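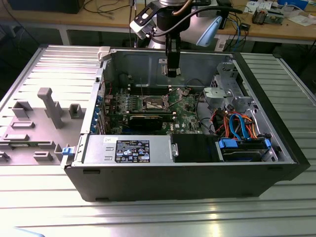 Ticket 636: Wrestling stream stops during the main event

Status: Open, waiting for customer
Product: Zellance streaming, pay-per-view wrestling
Opened by: Botano Sports Bar

Wednesday, 7:40 PM
Customer writes: We bought the Harahap Wrestling show for our bar. The undercard played well. When the title match started, the picture stopped and we saw error 400. The sound continued for 15 seconds and then it stopped also. We have three screens and all of them had the same problem. Our guests missed the finish of the match.

Wednesday, 8:05 PM
Support: Thank you for the report, and I am sorry for the lost match. I checked your account. The payment is correct and the show is active. Please do these steps:
1. Sign out on all three screens.
2. Wait two minutes.
3. Sign in on one screen only and open the replay.
4. Go to the entrance of the champion and write me if it plays.

Wednesday, 8:31 PM
Customer writes: One screen plays the replay. When I start the second screen, error 400 comes back.

Wednesday, 8:50 PM
Support: This explains a part of it. Your plan was changed from Bar to Home in September, at the renewal. The Home plan permits one screen. I do not understand yet why the undercard played on three, so I sent this question to the Zondska team, who manage the screen limits for us.

I put your account back to the Bar plan without cost for 14 days. The replay stays open for the same time. Please restart all screens and confirm that the tag team match and the title match both play to the end.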